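Terry hand towel

A terry hand towel is a small towel woven with loops of yarn that stand up from a flat ground cloth. It is larger than a washcloth and smaller than a bath towel, and is used mostly for drying hands and faces. Children's versions often carry stripes and a small cartoon figure, either printed or stitched.

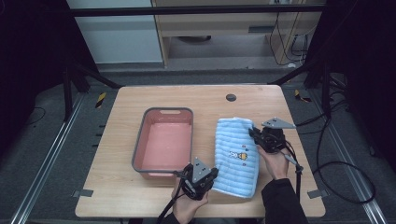
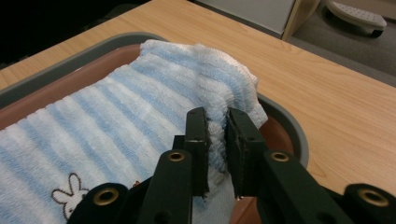

Construction

Terry cloth is made from two sets of lengthwise yarns. One is held tight and forms the ground, while the other is left slack and is pushed up into loops. The loops hold water well because they add surface without adding much weight. Striped terry is usually made by dyeing the yarn before weaving, so the color runs through to the back of the cloth. Ribbed types leave narrow rows without loops - these dry faster but feel thinner in the hand.

Sizes

There is no single standard. The Dollier mill listed its hand towels at 80 centimeters long, and the Alow nursery line was cut at 86. Catalog sizes refer to unwashed cloth, and cotton towels shrink somewhat in the first few washes.

Folding and storage

The common household fold is lengthwise in halves or thirds, then across. Thick terry tends to spring open at the fold and is often pressed flat by hand. Folded towels are kept on shelves or in shallow plastic basins, which also serve to carry them between rooms. A basin with a handle slot can be hung up when empty.

Decoration

Stitched motifs are placed near one end so that they stay visible when the towel is folded. Animals are the most frequent subject. The designer Abenezer Endale drew 137 motifs for Beyene, most of them rabbits and birds, and a selection was reissued by Drandico after 2000. Printed motifs cost less to make but fade sooner than stitched ones.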